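Hi Jayanthi,

November update on the two-arm cell, a bit longer than usual since you asked where the maintenance money is going. Short version: the cell is up, both arms are running, and I've spent more hours with a hex key than with a keyboard.

## Where we are

We logged 791 pick attempts this month and 396 of them came after the gripper rebuild. I'd love to hand you one nice success rate, but the two halves aren't comparable (different finger pads, different home pose), so I'm keeping them in separate columns until Sudheer has gone through the logs.

The left gripper was the troublemaker. It had developed some play in the linkage, and Raghavendra noticed that the fingers were closing a hair off center. We pulled it, swapped the pins, put thread locker on the six screws that kept backing out, and ran 30 open-and-close cycles before letting it anywhere near a bowl. It's been quiet ever since!

The setup itself is the same one you saw on your visit: one arm on each side, the dark gray mat on the table, and the white bowl over on the left side of the mat for the food task. I set the left gripper at the rim of the bowl when I check its reach, and leave the right one open with its fingers pointing up while I look over the cable loop at the wrist. 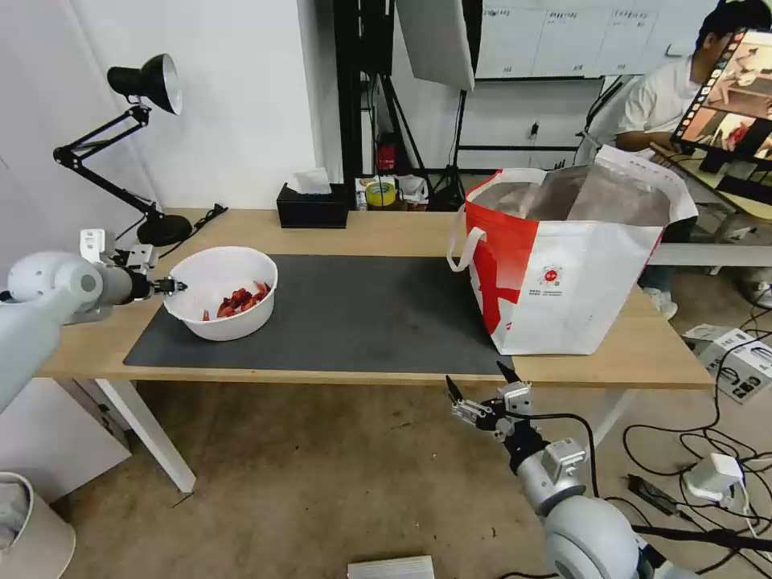
## Cables and calibration

The right wrist cable is my main worry at the moment. It rubs when the forearm rolls all the way over, and the sleeve is getting shiny in one spot. Aravind wants to reroute it through a clip further down the arm, and I think he's right, but the clip from Drodier came in the wrong size and we're waiting on the exchange. Until then I've limited the roll in software — it costs us a few grasp angles, nothing the food task needs.

Calibration now gets done at 8 in the morning, before anybody touches the lamp. We lost most of an afternoon to a shifted lamp and a shadow across the mat, so there's a tape mark for the base on my to-do list.

## What I need from you

- Sign-off on a spare gripper from Wanlow. Quote is in the shared folder.
- A yes or no on moving the loose cables off the floor and into a proper channel. Sivaprasad has measured it already.

Next up is the wrist clip, then a full rerun of the food task with the roll limit taken off.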